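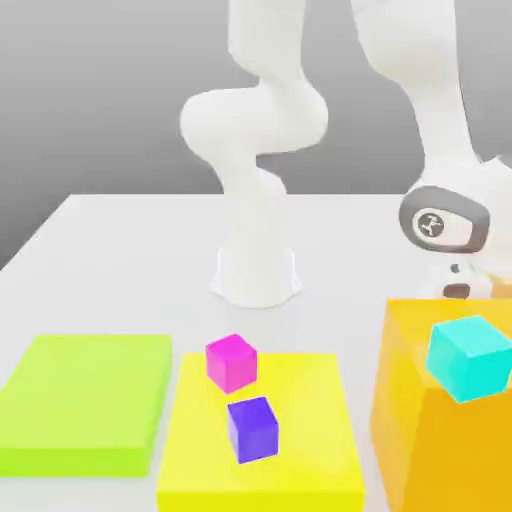

Work > Interviews > Ondbridge

"I still know where every tray is"

Spoke on 22nd August, in the canteen at Skokach, Ondbridge, between the early shift and the late one. She has been on the packing floor there for 12 years, the last nine months of it half on the floor and half upstairs in the planning room, where the new cell gets tried out on a computer before anyone bolts it down. Didn't want her name used. Fine by her managers, who left us alone with a pot of tea.

Skokach sorts and packs small parts for other firms. Hinges, filters, bathroom fittings, whatever comes in. Tamošiūnaitė is the biggest customer now, cosmetics jars mostly. The jars are what started all this. Light, slippery, and they all have to go on the right stand in the right order before the sleeve goes on.

"It's a horrible job for the wrists," she says. "I did it two winters. You pick up, turn, put down. Up to 100 in a row without looking up. I'm not going to sit here and say I miss it."

So, two arms, run through a system called Sustent. One bench line, to begin with. She was asked upstairs to tell the planners what the hands do. Her words. They'd had a consultant with a stopwatch and got nowhere much.

"He wrote down how long. He didn't write down that you tip the jar a bit towards you before you let go. Everybody tips it. I'd never noticed I did it till they asked me to do it slowly."

The planning room is a lot quieter than I expected. Screens, a kettle, a dead plant. What they work on is a stripped down version of the bench. White table, a few coloured stands, cubes in place of jars. She thought it was a joke at first, toy bricks, and said so.

"I said where's the jars? And they said the jars come later, for now it's where to go and what's in the way. Cube on the orange, cube on the yellow, clear the green. My grandson could do it. But then you put the second arm in and it's not so silly. Who goes first. Who waits. That was the first thing I was any use for, cos I've worked opposite people all my life."

She talks about this for a good while and it's the part she lights up at. Working opposite somebody. On the old bench there were pairs, facing, and a good pair never reached at the same moment. No signal, you just knew. The first runs on the screen had one arm standing still far too long, being careful, while the other one did everything.

"Like being on with a new starter. Very polite. Drives you mad."

And the heights. All the stands on the real bench used to be one height, because that suited the most people standing at it. In the trial they're different, one of them a lot taller than the rest. Her doing, partly. She'd told them the parts on the near side always got knocked by somebody's sleeve, so they tried raising that side to see what it did to the reach. They are still arguing about that one, she says, and she doesn't think she's winning.

I asked what it changed downstairs. Longer pause.

"The talk's different. Before, you stood opposite someone eight hours and you knew all about their knee and their divorce. Now the ones left on the jars are stood side by side, feeding and checking, and there's a guard in front of you. You have to turn your head to have a chat. Sounds like nothing. It isn't nothing to me."

Jobs, then. I'd been told by the office that no one was let go over the bench line, and she says that's true as far as it goes. Two retired and weren't replaced. Agency people came in less, then not at all. "They don't count as let go, do they, agency. But I'd had the same lad on the late shift since before Christmas and one day he's just not on the sheet." She did raise it. She was told it was down to orders. Maybe it was.

Pay for the upstairs half of her week is 3 per cent more, which took till last November to sort out and a fair few emails. She'd like it written down properly what the job is. At present she is a packer on paper. The training was two mornings and a booklet, and the booklet was for a different version of the software.

"I'm not being funny but I'd been clicking the wrong thing for a fortnight. The button in the book wasn't there. I thought it was me."

Is it her? She laughs. Some of the others on the floor asked her how she could help with it, early on. One didn't speak to her for a bit. They've made up. That same woman now comes up on her break to watch the screen and tell everyone they've got it wrong, and she's usualy right about the corners. When a cube is set down turned, not square, the next pick is awkward, and anyone who has packed sees it straight off. The planners had been letting it go. With cubes you get away with it. With a square jar in a printed sleeve you don't.

"Tamošiūnaitė send the whole pallet back if the label's round the side. We know that. It wasn't written anywhere in the thing upstairs, it was just in our heads."

I wanted to know whether she trusted it. The screen, I mean, as a guide to the real bench.

"For the reach, yes. For the bumping into each other, yes, mostly. It's very clean though. Nothing on the table. There's no tape, no dust off the cardboard, no one's left a knife there. I keep saying put some rubbish in it. They said they would."

Have they?

"No."

She's got no plans to go upstairs full time, even if they offered. Likes the floor, likes being on her feet, likes knowing what's come in that morning. When the bench line was moved in the spring the stock screen was out for most of a shift and people came to ask her where things were. She told them. Says she could do it now with her eyes shut, filters by the far door, hinges under the stairs where they shouldn't be.

What would she tell another place thinking of doing the same? She thought about it and topped up the tea. Ask the packers before you buy, she said, not after. Pay them for the asking. And keep a bench where two people can face each other, even if it's only for the odd jobs, the ones to fiddly for the arms.

There is one left at the moment, by the loading bay, for returns and mixed boxes. People swap shifts to get on it. She had it that afternoon and the bell had gone so we left it there.

Contact us | © Ondbridge Work Pages | Back to top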